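Stop buying the gripper first

Wrote most of this on a Monday night after the third vendor call in a row where somebody asked me which gripper is "best." Wrong question. Going to try and say why, quickly, before I lose the thread.

Background for those who don't follow this stuff. Four of us at Endambridge have been running comparisons in simulation since December. Same arm, same table, same tasks. We swap one thing at a time: gripper, wrist camera, fixed camera, controller. 908 trials so far, nearly all of them pick and place with kitchen things, because kitchen things are awkward and everybody knows what success looks like. A bowl is either where you wanted it or it isn't.

My opinion, up front. The gripper matters less than the camera, and the camera matters less than the controller, and almost everyone spends their money in the opposite order. I've sat in the budget meetings. Two weeks arguing about finger stroke. Ten minutes on where the camera goes. The controller is whatever came in the box.

Take the bowl task. Parallel gripper, two fingers, close on the rim, carry it over the table, set it down. Boring on paper. In practice the rim is curved and thin, and the bowl wants to swing around the line between the two contact points. So it tilts. A little tilt in the air is fine. A little tilt at the moment of release means you've dropped it on its edge and now it's rolling. 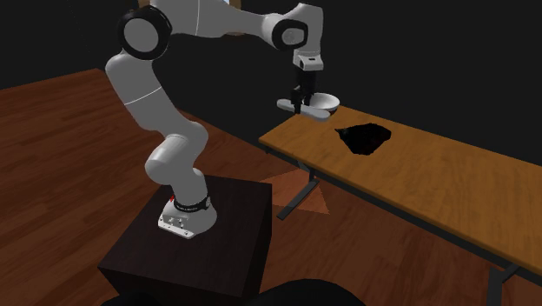 Beril Kırmızıgül read a draft of this and wrote back that tilt is a gripper problem, full stop, and that wider pads with some give would fix it faster than any clever software. She'd put the money in the fingers and leave the controller alone, and she thinks I'm blaming the driver for bald tires.

Fair. She's half right and I went back and ran it. Wider pads did help. Out of 217 bowl carries with the narrow pads, we got a clean set-down in a bit over half. Wide pads moved that up, not by a lot. Then we put the narrow pads back on and changed only the controller, so it slowed down near the table and corrected the wrist angle before letting go. That beat the wide pads. Same cheap fingers. I have redone the plots twice becuase I didn't trust them.

So no, I don't think it's bald tires. Or the tires are a bit bald and the driver is also asleep.

Now the other half of the argument, cameras. This is where I get grumpy.

The standard setup people show off is one fixed camera looking at the whole cell. Looks great in a demo. You see the arm, you see the object, you see the table, everyone in the room nods. But think about what it gives the controller at the moment that counts. The arm is big. It hangs over its own work. From a lot of angles the gripper hides the exact two inches you care about, and the nearer you get to the object the worse it gets. Great view of the elbow, thanks.

A wrist camera is the other way round. Ugly view. Hard to explain to a manager. You get the fingers filling the bottom of the picture, half of some object you can't name, table grain, and very little sense of where you are in the room. I've had people look at a wrist view and ask if the camera had come loose. But the fingertips are always in it, and so is whatever is right in front of them, and that's the gap the controller has to close.

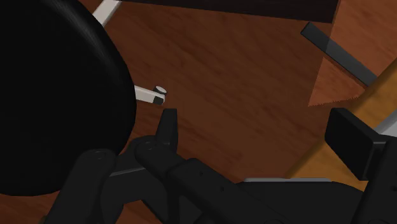
Small objects are where the difference really shows. On anything roughly finger-width, the wrist view alone beat the fixed view alone in every batch we ran. Every one. With the bowl it was closer, since the bowl is wide and you can find it from across the room. Both cameras together was best, no surprise, though the second camera bought less than I'd hoped and made the controller slower to train. If I could only keep one I'd keep the wrist. Güven Başaran, who set up most of our runs, would keep the fixed one, on the grounds that a wrist camera is useless untill you're already in the neighborhood. We have not settled this. We had lunch over it and did not settle it.

A word on simulation before the mail comes in. Yes, all of this is simulated. No dust on the lens, no cable pulling on the wrist, friction is a number someone typed. I would not buy a production line off these results. What I would do is use them to throw out bad ideas cheaply. 600 runs overnight and it costs me electricity. On real hardware the same 600 is most of a month, plus crockery. The team over at Distevton did go straight to hardware and spent their first stretch fixing mounts. Good mounts now. No comparison data at all.

And the sim cuts both ways. Contact is the part it gets least right, so if anything is being undersold in our numbers it's pad material, which is Beril's point again. Soft pads on a real rim may do better than ours. I'll give her that one in advance.

What I'd like to see from the sellers. Baysal sent us a very nice spec sheet for their new fingers. Grip force, stroke, weight, closing speed. Vurnivura sent one too, even nicer. Neither says how the thing behaves with a so-so controller and one camera in a bad spot, and that's how most buyers will be running it. Give me 80 picks of something annoying, with the failures left in and the camera position written down. I'd trust that over any force curve.

If you're putting together a cell this year, start with the controller. Borrow a gripper, any gripper with two fingers that close straight. Stick a camera on the wrist. Run it till you know how it fails, sort the failures into piles, and look at which pile is tallest. If it's slips, fine, go shopping for fingers. In our runs slips were third, behind bad approach angle and letting go too early.

Numbers by task are going up once Güven has cleaned out the batch with the wrong table height. My fault, that batch.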